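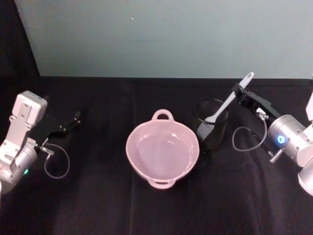

Tabletop and Utensil Collection: Gallery

The Ogilvie Household Collection brings together everyday objects for preparing and serving food. The pages of this gallery present pieces from the tabletop section, which holds 300 items and is open to students, designers and members of the public by appointment. The selection was prepared by Catriona Gunn, with notes on handling and care by Sieglinde Ackermann.

Bowl with two handles
Ceramic, pale pink glaze. The loop handles are set on opposite sides of the rim, and the interior is smooth. Bowls of this form are carried with both hands and are suited to serving at the table as well as to mixing small quantities.

Utensil holder
Black mesh, cylindrical, with a solid rim. The open weave allows air to reach the tools standing inside. Visitors who wish to compare holders of different construction may request the glazed and enameled examples kept in Cabinet 8.

Spatula
White, with a rounded head and a hole at the end of the handle for hanging. Spatulas are cataloged with turners and scrapers under Hand Tools, Cooking, and may be studied together with the holder. 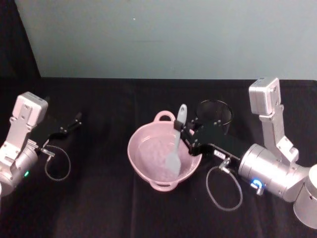
Black cloth is used throughout the tabletop section as a ground for both light and dark objects. It is brushed before each session and replaced when the surface begins to show wear. Objects are placed on the cloth one at a time, and ceramics are always lifted by the body, never by the handles alone.

Spatulas and other long-handled tools are stored flat in lined drawers. They are returned to the drawer at the end of each session, with the catalog card facing up.

Requests to view items should be made in writing and should list the pieces required. A viewing appointment lasts 2 hours. The reading table is closed for maintenance during May.

Related galleries
Claris Pitchers and Jugs
Estard Enamelware
Skerkorico Baking Tins and Molds
Colanders, Sieves and Strainers
Storage Jars with Lids

Contact the Collection | Terms of Use | Copyright Ogilvie Household Collection. All rights reserved. | Back to top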